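Secondhand office tower with no processor – worth fixing up?
Posted in Desktops & Parts, 12 Aug 2024
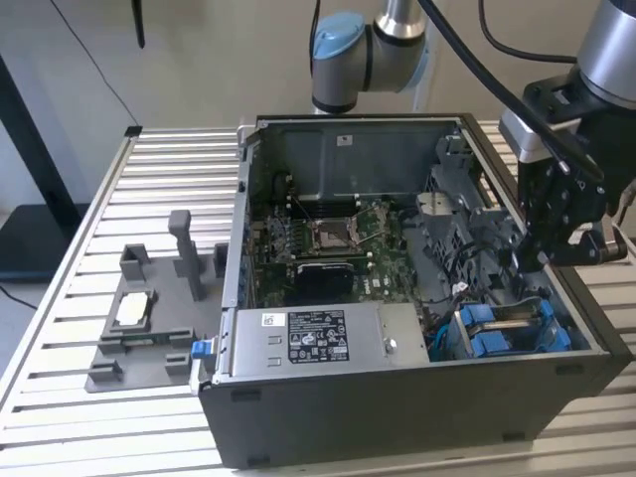 The seller in Bemville wants 84 for it and swears it "just needs a CPU." I've heard that before. The last one I bought on those words had bent pins in the socket and went straight to recycling. It's a black office case with a green board and blue drive carriers in the corner. Power supply has the blue release latch on the end. Before I hand over any money, how do I tell a good empty socket from a bad one? And is it normal for a seller to leave the lever up?

Pirmin Moser

Lever up means nothing either way. What I'd worry about is how long the socket sat open with no plastic cap on it. Get a flashlight and look across the contacts from a low angle, then turn the case and look again. They should all lean the same way and catch the light evenly. One dark spot in the pattern and I'd walk. Don't touch them, and don't let the seller "clean" them for you with a cotton swab.

Also read the label on the power supply before you plan on a graphics card. Plenty of office machines use their own connectors, so a standard replacement may not fit.

Nicanor Serrano

Just buy it lol, CPUs are cheap now. I got 2 from Modora and both worked.

bench_and_solder

Cheap CPUs don't help if the board won't take them. Look up the exact board model and the BIOS version it needs. Ask the seller to put in any matching chip and show you the setup screen. If they won't, offer 9 and see what they say – that's scrap money, and until it boots I'd call it scrap.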